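Sikarbridge Cat Toy Library: Questions We Get

Every week the same questions arrive at the desk, and every week Soudabeh Ebrahimi answers them with more patience than they deserve. She has asked for a page she can point at. Updated 10th September.

What is a cat toy library?
You borrow a toy, your cat ignores it or destroys it, you bring it back and take another one. It's a regular library with worse-behaved readers. We have 212 toys on the shelves at the moment, and membership is open to anyone in Sikarbridge who has a cat or is had by one.

How many toys can I take home?
Up to 5 at a time, for two weeks. You can renew once. If your cat has formed a deep bond with a particular item, we suggest buying your own, which will be met with total indifference.

Do toys come in a box?
Small things go home in a paper bag. Anything with wires, arches or feathers goes in a soft fabric bin, because feathers and paper bags don't get along. Bins are numbered on the card, so please bring back the one you were given and not a nicer one from your closet.

How should I pack a toy for return?
Put the bin on a table, well open, and the toy next to it where you can get a good look at it first. Check the feather. Check that any balls are still with the toy. Then lower it in base first and let the arch stand up by itself. Don't fold the arch down to make it fit. If it sticks out over the rim, let it stick out.
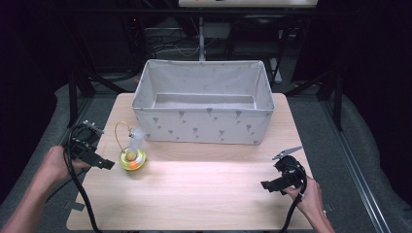

Gray fabric bin and one feather toy, still on the table.

Can I put two toys in one bin?
Two soft ones, yes. Two with wire on them, no. Uriel Montes once spent a lunch hour separating a pair that had gone in together on a Saturday, and he still brings it up.

The feather is looking thin. Is that my fault?
Probably it's your cat's. Feathers wear out and we replace them without any fuss. What we do want to know is whether a piece came off in one go, and whether you found it. Please tell the desk. "She looked pleased with herself" is useful information.

What about missing balls?
Look under the stove, then the refrigerator, then the couch. They are under the couch. If you can't find one after a week, let us know and we'll take the toy off the shelf until there's a spare.

Do I have to clean toys before I return them?
A wipe with warm water and a drop of dish soap is plenty for plastic parts. Keep the feather out of it. A soaked feather dries into something nobody, feline or otherwise, wants to chase. Fabric bins should be shaken out and spot cleaned. Please don't put them in the washing machine, whatever the internet told you.

Is there somewhere to sort things out at the library?
Yes, the light wood table by the returns shelf. Clear away your things before you go so the next person has room. No coffee cups, please, and no cats. We mean the second one. Abbas Kordestani wipes the table down at closing and has opinions about fur in the grain. 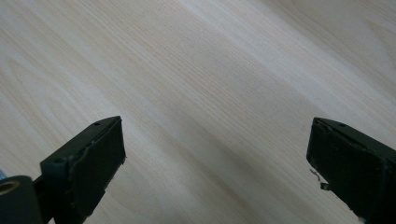 Bare wood, no cups, no fur.

Can I donate toys my cat won't use?
We'd love them, as long as they're whole. We can't take anything with loose bells, chewed string or a smell. Catnip toys are declined across the board — we've been through that once and the shelf had to be aired for a month.

Can I borrow for a dog?
Jozef Nijs asks this about twice a year. The answer is still no, Jozef.

What happens if I'm late?
There's no fine. You'll get an email, then a second, slightly cooler email. After that you can't borrow until the toy comes home.

When are you closed?
The first two weeks of January, for repairs and feather replacement. Toys borrowed right before the break can stay with you until we reopen.

My cat prefers the bin to the toy. Can I borrow only the bin?
We get this a lot. Yes. Ask at the desk for a bin card.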